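Section 9: Starting Your First Batch

You're ready to brew! Kombucha is a wonderfully forgiving drink, and the Jivero kit gives you everything except the water, the sugar and the tea. Set the crock out of direct sun, where it can stay put.

1. Wash the crock, lid and spigot in hot water with plain dish soap. Rinse well.
2. Fit the spigot with one washer on each side of the wall. Hand-tighten only.
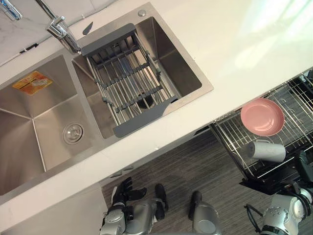

Can I use flavored tea for the first batch?
Plain black tea is best to begin with, as the oils in some flavored teas can weaken the starter. Save the fun flavors for bottling.

3. Steep the tea, stir in the sugar until it dissolves, and let it cool to room temperature.

CAUTION: Never pour hot tea onto the starter culture. Heat will kill it.

4. Add the cooled tea, then the starter culture with all of its liquid.

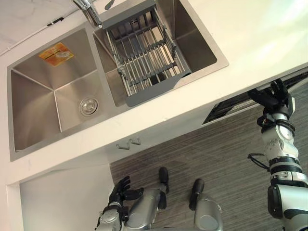

Gray rack set across the right basin.

5. Cover with the cloth and band. Leave it alone! A new skin on the surface is a great sign. 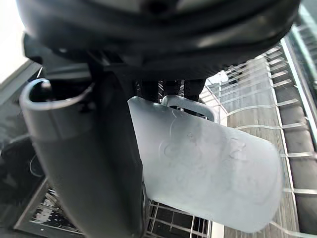
The hard lid goes on only after fermentation, when the crock moves to the fridge. It comes in two colors, Cream and Slate, and both seal the same way. Slate is a smooth dark gray with a lighter rim, very close to the curved piece at the left of the photo. Press it down evenly until it clicks.

6. Start tasting on day 9. It should be tart with a little sweetness left. For a sharper brew, give it until day 13.

NOTE: Brown strings hanging under the skin are yeast and perfectly normal. Fuzzy spots on top are mold, so throw out the whole batch, culture included.

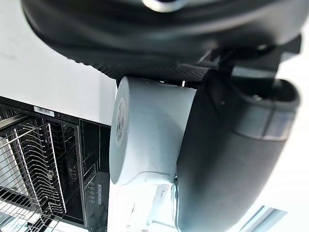
Once you love the taste, set aside two cups as starter for next time and bottle the rest. Leave some headspace in each bottle, and open the first one over a bowl. Ginger is terrific here.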